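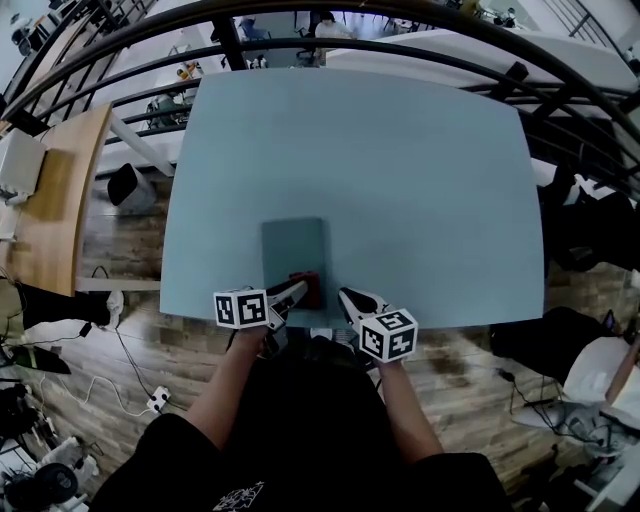
Molar Small Parts Collection, Release 2

The Molar collection documents the handling of small objects on an ordinary tabletop. It is maintained by the Liem workroom and covers one family of tasks: picking up, turning, setting down and sorting items that fit within the palm of a hand. Work is carried out on a light blue-gray table, with a dark slate-gray pad laid near the front edge to mark the working area, and a small red object on a pad of that color is easy to find at a glance. Users who plan to reproduce the layout should keep the pad flat and parallel to the table edge.

Contents

The release contains 681 recordings, divided into 16 object groups. Each group has its own folder, and each folder holds a plain text list of the objects used, their approximate size class and the task assigned to them. Recordings are numbered in the order in which they were accepted. Gaps in the numbering are recordings withdrawn during review and will not be filled.

Object groups

Objects were selected for variety of shape and surface. The groups include blocks, caps, clips, erasers, spools, buttons and short lengths of cord. Sharp items, glass and anything containing a battery were excluded. The Vunov set, which was distributed separately in the first release, is now folder 12. Its object names have been changed to match the rest of the collection - the old names are kept in a second column.

Task procedure

A task begins with the object at rest on the pad. The object is grasped, moved as the task sheet directs and released. A recording is limited to 30 seconds. Objects that leave the table are not retrieved during the recording, and the attempt is entered as incomplete. Incomplete attempts are retained and carry the label "inc" in the list.

Labels

Every recording has a task label, an object label and an outcome label. Color names follow the short Italach list, in which red, orange and pink are separate entries. Mixed colors take the name of the larger area.

Known limitations

Floor and background conditions were not standardized. Furniture, bags and cables may appear around the table. Very small objects can be partly hidden while they are being grasped, and users who require a full outline should check for this before relying on the object label.

Revision note

Release 2 is dated November 17, 2018. Corrections to folders 3 and 9 received in August have been included.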